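Section 4. First session in the simulator (drawer task)

Read this section before your team opens the simulator for the first time. It was written for the members of the Zikach robotics club, second group, but the new students of Honeylyn Maglaya can also use it. You need to have Section 3 finished, with your team account working.

4.1 Starting the scene

1. Turn on the workstation and log in with the team account. Do not use your personal school account, the license will not be found.

2. Open the program Latum from the desktop. The first start is slow. Please wait and do not click the icon a second time.

3. In the menu Scenes, choose "drawer_two". The scene has the arm, the wooden table and the blue cabinet with two drawers.

4. Set the random seed to 366. All teams use the same seed in the first session, so we can compare the results later.

5. Press Reset one time. The arm goes to the start pose with the gripper open and both drawers closed.

Note: If the arm starts with its fingers inside the table, the scene file is an old one. Copy it again from the shared folder Hindar and go back to step 3. 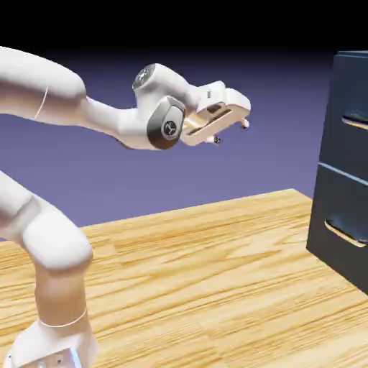
4.2 Moving the arm by hand

6. Choose the control mode "Cartesian". The mode "Joint" is for Section 6 and it is more difficult for beginners.

7. Set the speed to 40 percent. You can make it higher after Xóchitl Chávez or Citlali Alvarado has checked your first runs.

8. Move the gripper toward the upper drawer with the arrow keys. Keep it at the height of the handle and go slowly in the last part.

9. Turn the wrist until the two fingers can enter the handle slot. Small turns are better – one key press, then look from the side camera.

10. Pull in a straight line, away from the cabinet. If you pull at an angle, the fingers slide out and the drawer stays where it is.

11. Press Save Run, also when the run was bad. We need the bad runs for the discussion.

Caution: Do not press Reset while a run is being saved. The file will be damaged and the run is lost.

Caution: The speed setting is kept when you change from the simulator to the real arm in the lab. Always put it back to 40 before you close the program.

4.3 Running your script

12. Copy the file "open_upper.py" to your team folder and rename it with your team name. Teams Soliman and Hindar have a folder already.

13. Change only the values in the first 26 lines. The rest of the file is the controller and it is the same for everybody.

14. Press Run. The script stops by itself after 1,000 steps, or earlier if the drawer is open.

15. Write the final step number in the team log, together with the name of the person who changed the values.

Note: When the message "target not reachable" comes, your goal point is probably behind the cabinet front. Check the sign of the x value first – this was the most frequent mistake in February.

For problems with the login, ask Tonantzin Nava. For questions about the script, write to Elsie Garside and attach your file and the saved run. The lower drawer is explained in Section 5.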